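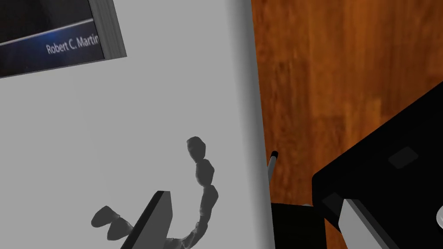 I have finally started baking rye bread again and I am so happy about it! The last loaf I made was in January, and it was a brick, so I sulked and put the starter at the back of the fridge behind the pickles. Last week I got it out, poured off the grey liquid, fed it for 5 days running and up it came, bubbling over the side of the jar and down the shelf.

The recipe is one Ingeborg Stüber wrote out for me when we stayed in Tovberg. Her handwriting is lovely and very hard to read (I spent a whole year thinking "caraway" said "cardamom", which makes a perfectly nice loaf, by the way). It goes like this: 393 grams of dark rye, 222 grams of starter, warm water until it looks like wet cement, a good pinch of salt and a spoonful of treacle. No kneading at all - you stir it with a wooden spoon, scrape it into the tin and smooth the top with wet fingers.

Then you leave it alone. I used to put it in the oven far too early, and I'm sure that was the trouble with the brick. This time I waited until there were little pinholes all over the top, and what a difference! It sliced thin without crumbling and it smelled of malt and apples.

Do let it sit for a day before you cut it. I know, I know. I managed it by going out for a very long walk.

We've had it with butter and smoked mackerel, and toasted with the last of the plum jam, and I've got another batch rising by the boiler as I type. I'm trying sunflower seeds in this one - will report back!

9 November 2019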